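Kikar opens computer reuse service for households and small organisations in Surnstead

SURNSTEAD, December. Kikar, the repair and reuse company, has opened a computer reuse service at its Whitelaw Road premises in Surnstead. The service accepts unwanted desktop and laptop computers from households, schools, charities and small firms, prepares those that are fit for further use, and passes them on at low cost to people who do not have a working computer at home. Machines that cannot be returned to use are stripped for parts, and what remains is sent for recycling.

The service follows a trial which ran through the summer and autumn in partnership with Vusness Housing, the landlord for much of the eastern side of the town. During the trial 303 computers were handed in, of which 200 were returned to use. The remainder supplied memory, drives, power supplies and fans for other repairs. Vusness Housing has agreed to support the service for a further three years and will continue to refer tenants who would benefit from it.

Who may apply

Anyone living in Surnstead or the surrounding villages may apply for a computer. Applicants are asked for proof of address and a short statement of what the computer will be used for. There is no means test. Priority is given to households with children of school age, to people looking for work and to those who have been referred by a landlord, doctor's surgery or advice centre.

Desktop computers are supplied with a screen, keyboard, mouse and power leads. Laptops are supplied with a charger. The charge covers parts and a share of the running costs of the workshop, and may be paid in instalments. Tenants of Vusness Housing pay a reduced charge, with the landlord meeting the difference. Every computer carries a warranty of 100 days, during which faults will be put right free of charge at the Whitelaw Road counter.

An operating system, a web browser and an office package are installed before collection. Kikar does not supply games or subscription software. Customers who already own a licence for other software may bring the details with them and have it installed while they wait, subject to the counter being quiet enough to allow it.

Donating a computer

Computers may be left at the Whitelaw Road counter during opening hours. They should be handed to a member of staff and not left outside the door, where they may be damaged by rain. Donors are asked to bring the power lead or charger where they have it and to remove any discs, memory cards and security keys. Passwords set at start-up should be removed or written on the donation form, as a machine locked in this way can often be used only for parts.

The service accepts:

Desktop computers, with or without a screen
Laptops, including those with a broken screen or worn battery
Flat screens in working order
Keyboards, mice and power leads
Loose memory, hard drives and solid state drives

The service does not accept printers, televisions, mobile telephones or any battery that is swollen or leaking. Residents with a swollen battery should contact the council's household waste site for advice before moving it.

Organisations with more than a carload of equipment may arrange a collection. Collections are made within the town free of charge. For addresses further out a mileage charge applies, and will be quoted before the collection is booked. Firms which require an asset list should say so when booking, as serial numbers are recorded at the point of collection and cannot easily be matched to a donor afterwards.

Personal data

Every drive that arrives at the workshop is either wiped or destroyed. Drives fit for further use are overwritten in full and the result is recorded against the serial number of the drive. Those which fail at any stage of the process are removed and physically destroyed on the premises. Donors may ask for a certificate, which is sent by email. Organisations receive one as a matter of course.

Kikar advises all donors to copy any photographs, letters and other files they wish to keep before handing a computer over. Staff are unable to search donated machines for files, and nothing can be recovered once a drive has been wiped. During the trial several donors returned to ask for family photographs and had to be turned away. The donation form now carries a reminder above the signature box.

How machines are assessed

Each computer is opened, cleaned and inspected. The workshop records the processor, the memory and the drive, tests the power supply under load and leaves the machine running overnight. Most desktops leave with more memory than they arrived with, and nearly all are given a solid state drive in place of the original hard drive. It is this last change which makes the greatest difference to an older computer in daily use, and the parts budget for the coming year has been drawn up accordingly.

Machines that are too old to run a supported operating system are not passed on. Where the case and power supply are sound they may be kept for training. Otherwise they are taken apart. Circuit boards, cables, steel and aluminium are sorted into separate containers and collected by a licensed recycler. Plastic front panels remain difficult to place, and the company is in discussion with several processors on the matter.

Training

Alongside the reuse service, Kikar will run a short course in computer repair for adults with no previous experience. The course is held in the evening, from 6.30pm, in the first floor room at Whitelaw Road. It covers safe working, protection against static, the fitting of memory and drives, the removal and fitting of processors, and basic fault finding. Tools are provided. Places are free to residents of Surnstead who are out of work and are otherwise charged at a flat rate payable on booking.

Those who complete the course may apply for a bench place in the workshop, working on donated machines under supervision. Bench places are offered for a fixed term and include travel expenses. The company hopes that some of those who take them up will go on to paid work, either with Kikar or elsewhere in the trade.

Opening hours and location

The counter is on the ground floor at Whitelaw Road, with level access from the street. It is open from 10am to 4pm on weekdays, with a later close in the first week of each month. Buses from the town centre stop opposite the library, a short walk away. There is a loading bay at the rear for heavier items, which may be used for up to 20 minutes. Drivers should report to the counter before unloading.

Application forms and donation forms are available at the counter, at Surnstead library and from the reception desk at Vusness Housing. Large print copies may be requested.

The inside of a desktop computer.
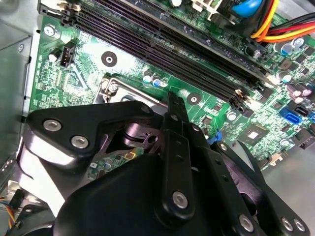
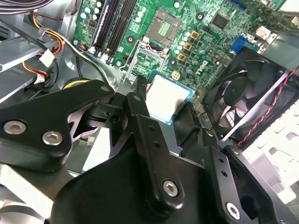
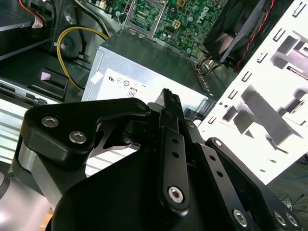
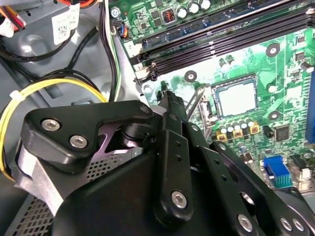 Vusness Housing said that requests for help with getting online had become one of the most common reasons for tenants to call its offices, ahead of questions about parking and second only to repairs. Repairs themselves are now reported mainly through its website, and it accepted that this had left some households at a disadvantage. "We moved a great deal of our business online and we have a duty to the people who could not follow us there," the landlord said. "A computer at a price people can manage is part of the answer. The cost of a broadband line is the other part, and we are still working on that." It added that tenants already in receipt of a computer from the trial would keep their reduced rate should they need a replacement.

Notes to editors

Kikar repairs and resells household electrical goods and computers. The Surnstead reuse service is its first to deal with computers alone.

Vusness Housing lets homes for rent in Surnstead and the neighbouring villages.

Figures for the trial cover all computers handed in at the Whitelaw Road counter or collected from organisations. Screens and loose parts are not included.

Press enquiries should be made to the Kikar office at Whitelaw Road, Surnstead, during counter hours.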